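From: Deirdre Madigan
To: Trunport Toy Library list
Date: November 27, 2025
Subject: Re: [trunport-toys] what to do with the little soccer set?

Tadhg Sheehan wrote:
> Does anybody want the tabletop soccer kit in the regular lending
> bins? My two fought over it all evening and then lost the ball
> under the couch. I'm happy to bring it back but I don't know
> which shelf it belongs on. Also, is the play food a set or not?

Hi Tadhg, and hi everyone,

Yes please, bring it back! We have one much like it at our end and it's been a hit, so a second would save me a lot of arguing with the under-fives (and one grandfather, who shall remain unnamed). I'd put it with the table games, bin 12, the one next to the puzzles.

Our kit is just the striped green field mat, a small white goal and a tiny ball. I like to put the mat in the middle of the table and push everything else to the back by the wall, so there's room for elbows — and for sulking. 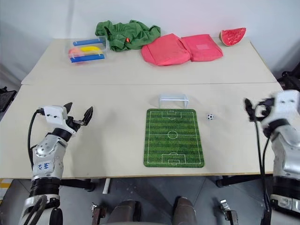 PLAY FOOD

Not a set, no. The banana lives in the clear box with the blue latches, and the watermelon slice is a stray that came from Áine's old collection. I'd love to get all the fruit into one box before March, but Áine wants the bigger pieces kept out where kids will grab them. Áine, speak up if I've got that wrong.

BALLS

If yours is still under the couch, try a ruler. Kevin has spares in a jar, so don't go buying one. I'd tie them up in a sock or something, they roll off everything.

Drop-off is the side door on Rarkden Street, number 117. Ring twice, the bell is weak.

Deirdre

Trunport Toy Library mailing list | Contact the list owner | Back to top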